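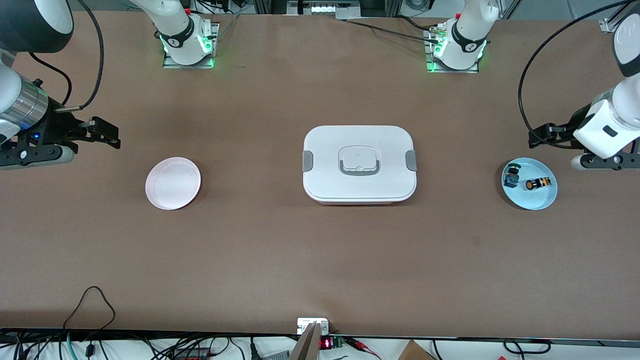

Workshop > Features > Robots at Home

By Leonora Tagle, October

We use cookies to remember your reading preferences. Accept or manage settings.

When I joined the Umali workshop in Pinddale, I had it in mind to mend a kitchen chair. I'd been putting it off all summer, and a friend had told me there was a decent clamp there and usually someone who knew about glue. The chair is still in my hallway with one leg in a carrier bag, and I spend two evenings a week helping to teach a pair of robot arms to tidy a table.

The project is called Niltunau, for reasons that were settled before I arrived and that I've never quite had explained to me. It began when a small firm, Perunska, closed its testing room and let the arms go to the workshop for £3000, mounting plates included. That's a good deal of money for a place that argues over the price of sandpaper, but the sum was put together over a winter of open days and a raffle, and one Saturday's worth of lifting and grunting got everything up the stairs and on to the long brown table where it has stayed.

I'd supposed, as I think most people would, that the arms were the hard part. You bolt them down, you plug them in, the rings at their feet glow green, and off they go to do your chores. Well! The arms do very nearly what they're asked, every time. What took us months was working out what to ask, and then getting all the cables to hang so that a wrist could turn right over without dragging half the wiring with it. We tried clips, then a sort of washing line, and then gave up and let the cables hang in great long loops, which looks dreadful and works very nicely.

The job we settled on sounds like nothing much. A few odds and ends go in a dish, there's a second dish, and between them sits an ordinary white lunch box with a grey handle and a grey clip at each side. The arms have to open the box, put the bits away and shut it again. A child of four could manage it, and indeed one did, at the last open day, while we were still waiting for the computer to start up.

For two grippers with a pair of fingers each, though, a lunch box is a proper puzzle. One hand has to steady it while the other works a clip, or the whole thing scoots off across the table. Then there's the lid, which has to be lifted straight or it jams (and if you've ever packed a lunch in a hurry you'll know the feeling). We learned to be particular about where things start. Move the dish a thumb's width nearer the box and a routine that behaved itself all evening will suddenly close its fingers on thin air.

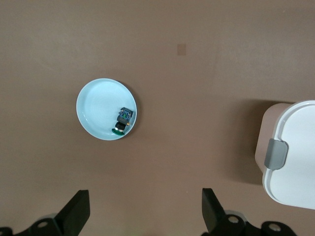
The view from the wrist: a small part in the pale blue dish, with the lunch box over to the right.

I'm very fond of the wrist camera. The fixed view over the table is the one we all crowd round, but the little one down by the fingers shows you the job as the gripper meets it, and it's surprising how different a familiar saucer looks from there. A part that seems perfectly easy to grab from where I'm sitting may be lying at an awkward slant, or tucked so near the rim that a finger would catch the dish first. I've started to see my own washing-up this way, which my family finds tiresome.

We do the teaching by hand, moving the arms through the job over and over while the computer keeps a record. Our aim was 50 good runs before we let it try anything alone. It's slow, companionable work, rather like shelling peas, and you get to know people well over it. I can tell with my eyes shut who is driving: some come down on a battery like a heron after a fish, and others hover for ages and then apologise to it.

If you're thinking of something similar in your own shed or spare room, my advice is to spend a long while on the table before you spend anything on cleverness. Get a steady top that doesn't shine. Choose small things you don't mind losing under a cupboard. Leave more space than you think you need between the arms and the wall – we've had to shift ours twice – and keep a hand near the stop button, even when everything has been going beautifully.

We've begun talking about what comes after the lunch box. There's a strong party for folding tea towels, and another, smaller and noisier, that wants to try laying out a game of draughts. I have quietly suggested that holding a chair leg in place while the glue sets might suit a patient pair of arms very well, and I've been told it can go on the list.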